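Two grippers, one arm, and most of a long weekend

I've been promising a gripper post for ages, and since the rain hasn't let up since Sunday I finally sat down and did the comparison properly. If you only came for the result: I like the Dritier better for small stuff, the Geralia better for everything else, and I've changed my mind about which one I'd buy first. The long version follows, and it is long, sorry.

Some background for anyone new. I do most of my testing in simulation before I let anything near the real arm in the garage. Partly that's money (fingertips are dear when you keep driving them into a table) and partly it's that I can set a run going, cook dinner and come back to a full log. The controller is Drona, which I've been using for a couple of years and still love, grumpy error messages and all. Amanuel Degefa put me onto it back when we were both trying to get a hobby arm to stack dominoes, and he's the one who talked me into testing with tiny objects this time. His argument was that any gripper can pick up a coffee mug, and you learn more from the things it nearly misses.

So, tiny objects! Little cubes and short bars, scattered in one patch near the arm. I kept the same layout for both grippers, same start pose, same speed limits. Each gripper got 144 attempts. I'd wanted to do 300 but the first batch took so long that I lost patience, and the numbers had settled down well before the end anyway.

The Geralia went first. It's a parallel gripper with a wide stroke and a fairly chunky body, and I had high hopes because it's been so good with boxes and jars. It centres beautifully. Even if you come in a few millimetres off, the fingers nudge the cube into line as they close and away you go. Where it struggled was the bars. When it came in at a diagonal, one finger would land on the end of the bar and flick it sideways, and then the next attempt started from somewhere odd. I fiddled with the approach angle for a whole evening and got it to behave a bit better, but never well. 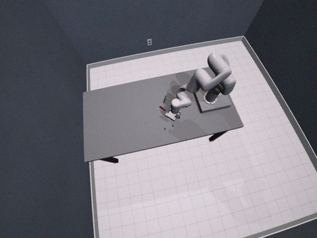

Do you need a different approach angle for long pieces than for cubes?
For anything much longer than it is wide, I'd turn the wrist so the fingers close across the narrow side, and come straight down. Cubes are more forgiving, and any angle that lines up with a pair of faces will do.

I wish I'd written that rule down at the start, because it would have saved me that evening. Drona lets you set the wrist angle per object, but the default is to take the shortest path from wherever the arm is now, and the shortest path is often a lousy grasp. There's a setting called "prefer aligned" buried in the planner options. Turn it on. I had it off for the first 2 batches and had to throw them out.

Next up was the Dritier, which has slimmer fingers and a shorter stroke. Oh, I enjoyed this one! It slips in between things. With two cubes sitting close together the Geralia tends to shove the neighbour out of the way, and the Dritier mostly leaves it alone. It picked up bars on the first go far more often, and when it did miss, it missed cleanly and left the bar where it was, so the second try was usually fine.

The catch is that it has no patience with a sloppy position estimate. If the camera is out by even 3 millimetres, the fingers come down on top of the cube and the whole thing stalls. In simulation I can cheat and hand it the exact position, and with exact positions it looks like magic. So I added some noise to the object positions to be fair to both of them, and the gap closed quite a lot. It was still ahead on the bars, but the Geralia pulled in front on cubes, and that surprised me.

Cycle time was close to a tie. The Dritier closes faster but I had to slow the last bit of the descent so it wouldn't stall, and by the time I'd done that each pick took about the same as the other one. I'd call it even and pick on other grounds.

A word on contact settings, because Aliki Kalogeropoulos asked about them in the comments last time and I gave a pretty useless answer. I run the fingertip friction lower than the default. The default made both grippers look brilliant, with cubes hanging on by a corner in a way I've never once seen in my garage. Dropping it cost me some nice-looking results and brought the simulated failures much closer to the sort I get on the real arm. If your sim never drops anything, check there first.

I also had a quick go with the soft fingers from Michailidis, on loan from a mate at work. I'm not putting numbers on those yet, as modelling squishy fingers is its own headache and mine were behaving like wet noodles. They'll get their own post once I've sorted out the stiffness.

What I'd buy first, if I were starting over, is the Geralia. I went into this sure I'd say the other one. But my real camera isn't good enough to feed the Dritier what it wants, and I'd rather have a gripper that covers for my bad calibration than one that shows it up every second pick. If you've got a decent wrist camera and you mainly handle small parts, flip that advice around.

The real arm gets the same layout next, with the Geralia on it first and the fingertips I don't mind wrecking. I'll put the config files up with that post, once I've cleaned out all the commented-out rubbish.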